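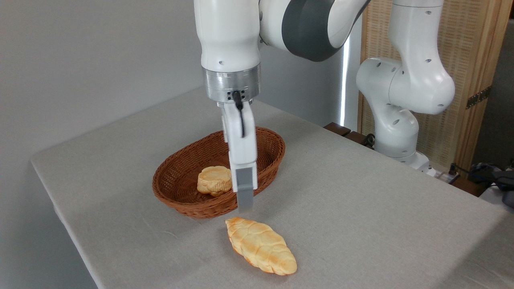
Piroska Erdős wrote to me in May that she'd love to come to a neighborhood supper but was scared she'd say the wrong thing about race in front of strangers and go home feeling awful. I get some version of that note every month, so I finally sat down and typed up my answers to the things people ask me most.

What are the Jernville Neighbor Suppers, anyway?
We're a bunch of people from both sides of the river who eat together and talk about how we live next to each other (and how we sometimes don't). Each round is seven suppers, on Wednesday nights, with the same table of people the whole way through. I host one of the tables and I've been doing it for three years now. I still get nervous before the first one!

Will I have to tell my life story?
Nope. You can pass on any question, any night. One woman at my table passed for two whole suppers and then talked for twenty minutes about her street in Camholm and the bus line that used to go there. We were late with dessert and I didn't mind a bit.

What if I do say the wrong thing?
You probably will. I have. Somebody at the table will usually say "ouch," we stop for a minute, they tell you why if they feel like it, and then we keep going. Piroska did come in the end, by the way, and she's signed up for another round.

Do I need to bring food?
Bring something if you can, and write the ingredients on a card. If it's been a rotten week, just bring yourself. Please, please no more than one bean salad per table, but I can't really enforce that.

Are you a church thing, or a political thing?
Neither one. We meet in a church basement on the Camholm side and in the old Stimby building on ours, and neither place gets a say in what we talk about. We don't endorse candidates. People do bring up the school boundaries, and that can get loud.

Can I sit with my husband/sister/best friend?
We'll put you in the same round but at different tables. Folks grumble about this one a lot. Ilir Ristić grumbled to me for a solid week, and now he tells new couples to do it.

What does it cost?
Nothing. There's a jar for paper plates and coffee.

How many people come?
Our last round had around 100, which is about as many as the two rooms will hold.

When's the next one?
First supper is 23 September 2026, doors at six. Call Eun-seong Baek at the sign-up table number on the flyer, or just grab me at the farmers market. If you need a ride or a sitter, tell us when you sign up and we'll work on it.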